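# 4. Loading and Care of Staples
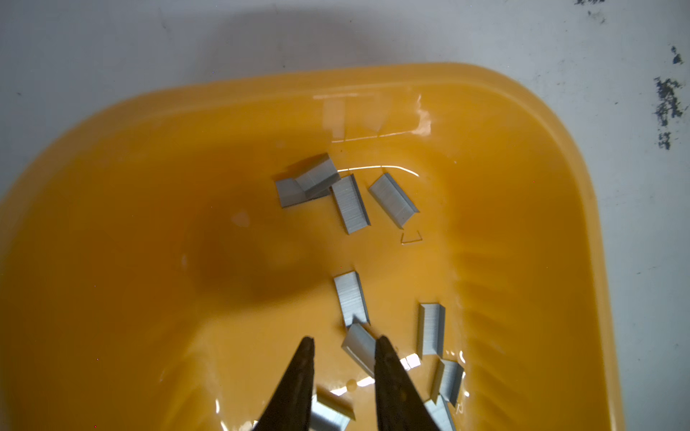 Staples for the Onder bench stapler are supplied as glued strips. Each strip must go into the magazine whole, straight, and dry. Most feed faults reported to the Rurnano service desk come from strips that were bent, dusty, or broken before loading. Strips that have picked up paper dust or spilled paste can be rinsed in a shallow plastic tray, as with the strips lying in clear water in the yellow-orange tray, where a single loose staple also rests on the floor of the tray. A loose staple of this kind must never be returned to the magazine. The thin wire is hard to see against a colored tray, so check for it by eye before you put your fingers in.

This section covers rinsing, drying, loading, and the first test. For clearing a jam in the drive channel, see Section 6.

## 4.1 Before you start

You will need:

- a shallow tray with a raised rim
- clean tap water, no warmer than the hand
- two lint-free cloths
- blunt tweezers
- a lidded tin for scrap wire

**Caution:** Staple legs are sharp. Do not sweep strips together with the bare hand. Pick them up one at a time by the flat top.

**Caution:** Unplug the stapler before opening the magazine. The foot pedal stays live while the plug is in, even with the front switch set to 0.

**Note:** Rinsing is for strips with loose dirt only. Strips with rust, flaking glue, or spread legs are scrap.

## 4.2 Rinsing

1. Put the tray on a level surface. Fill it with water just deep enough to cover a strip lying flat.
2. Lay the strips in the tray. They may touch or overlap at this stage.
3. Tilt the tray gently from end to end for 21 seconds. Do not stir. Stirring cracks the glue line and releases single staples.
4. Turn over any strip that is standing on its edge or leaning on another, using the tweezers.
5. Repeat step 3 once.
6. Lift the strips out singly and place them legs down on the first cloth.
7. Look over the floor of the tray for loose wire. Remove it with the tweezers and put it in the scrap tin.
8. Pour the water off through a cloth or fine strainer. Do not empty the tray directly into a sink.

Do not leave strips in the water longer than the procedure takes. The glue supplied with Van Beek strips holds up to a short rinse but softens if left to soak. No soap, solvent, or descaler is to be used.

## 4.3 Drying

1. Blot the top of each strip with the second cloth. Do not rub along the legs.
2. Move the strips to a dry part of the cloth and space them so that none touch.
3. Leave them at room temperature for 52 minutes. Turn each strip once during this time.
4. Hold a strip by both ends and look along the inside of the legs. If any water is left between the legs, allow more time.

**Note:** Hot air must not be used. It warps the strip lengthwise, and a warped strip binds in the rear third of the magazine.

Dried strips should be loaded the same day. If they are to be stored, place them in a closed box with a moisture packet and mark the box RINSED. Do not mix them with new stock.

## 4.4 Sorting

Check every strip against the table.

| Condition | Action |
|---|---|
| Full length, legs parallel | Load |
| Short strip, clean break | Load last, behind a full strip |
| Legs bent in or out | Scrap |
| Strip bowed when laid flat | Scrap |
| Single staples | Scrap |
| White or brown deposit on legs | Scrap |

A light gray haze on the top face is normal and has no effect on feeding.

## 4.5 Loading the magazine

1. Confirm that the stapler is unplugged.
2. Press the rear latch and draw the follower back until it clicks.
3. Wipe the rail with a dry cloth.
4. Set the first strip over the rail, legs down, and slide it forward until it meets the stop.
5. Add further strips behind it. The magazine holds 100 staples. Do not force in a part strip to fill the last gap.
6. Release the follower slowly by hand. Letting it snap forward can break the front strip.
7. Close the latch. The red mark must be fully covered.

## 4.6 Test

1. Place two sheets of scrap card under the head.
2. Plug in the stapler and set the front switch to 1.
3. Press the pedal once.
4. Check that both legs are closed flat and of equal length.
5. Repeat with four more staples.

If a leg is crushed on one side, unplug the machine, open the magazine, and check that the front strip is square to the stop. If the head strikes without a staple, the follower has not advanced. Go back to 4.5, step 2.

## 4.7 Service interval

The counter under the base plate shows total strokes. Replace the follower spring at 3,961 strokes or when feeding becomes irregular, whichever comes first. Reset the counter with the pin provided and enter the change on the card inside the cover.

Springs and rail stops are ordered from the Pralludville parts counter. Quote the machine number and the revision of this section.

Section revised 23/11/2018, L. Leemans. Replaces the loading sheet packed with earlier machines.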